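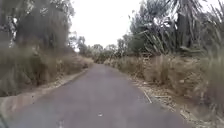 The asphalt section, with the dirt verge on the left.

June 4, 2023

Second post on the Pristbridge path. The April post covered the gravel section at the north end and I have nothing to add to it except that the pothole by the gate has been filled with the wrong size of stone.

The asphalt section is 484 meters by measuring wheel, gate to culvert. I walked it 3 times and took the middle value. The map at the Sadel trailhead gives a longer figure, which I think includes the ramp down to the road. Kristóf Illés measured it by bike computer last year and got something closer to mine.

Surface. Smooth, no painted markings, no edge line. It bends very gently left as you head out from the gate. The color changes with distance, darker and a little bluish underfoot and paler farther on, and I would put that down to viewing angle before I put it down to two different mixes. There is no transverse joint that I could find with a straightedge, so I assume it was laid in one pass. I rode it on the Muli with 100 kg total load and the tires at normal pressure. No rattle from the front basket, which is my usual test.

Verge. Bare dirt, sandy brown and dusty, with patches of debris and grass tufts coming over it in places. It narrows as it follows the asphalt away from the gate. The level difference between verge and asphalt is under 2 cm wherever I put the ruler down, so dropping a wheel off the side is not a problem when the ground is firm. I would like to repeat that after a week of rain.

Vegetation. Dry grass and low shrubs in a dense bank behind the verge, straw-colored to pale olive. The tall feathery stalks lean toward the path. None of them touched my handlebar, but on a wider trike they might. Kristóf thinks the bank should be cut once a year, late, and only the first arm's length. I agree with the first part. Large trees stand behind the grass on that side, and I have not identified them. Grey-green foliage, broad canopy. If you know the species, leave a comment.

Drainage. The crossfall is slight and goes toward the dirt side. I checked with the Praltau digital level, which reads to a tenth of a degree and drifts when it gets warm, so I zeroed it again before each reading. The numbers go in the spreadsheet with the April ones once I have typed them up.

Next is the stretch past the culvert, where the surface changes again. I need a new battery for the level first.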